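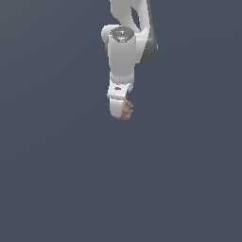

Arm and hand in the sim, start pose, fingers curled.

skuritz_lab
Teleop with a glove. The arm follows fine but the fingers lag. I have 675 demos so far and the policy still closes the hand too early. Keep going to 2,000?

Trondo
I'd stop at 1,000 and train again. More bad demos won't fix lag.

olivares7
Disagree. Mine only got decent past 1,000. Are you logging the glove command or the joint position?

skuritz_lab
Joint position.

olivares7
Log the command too. You want that as the action.

Trondo
OK, that I agree with. I'd still throw out the laggy ones.

Sutrisno Sumampouw
Do you start every demo from that pose? Mine got better after I varied it.

skuritz_lab
Same pose every time. Will change that and log both tonight.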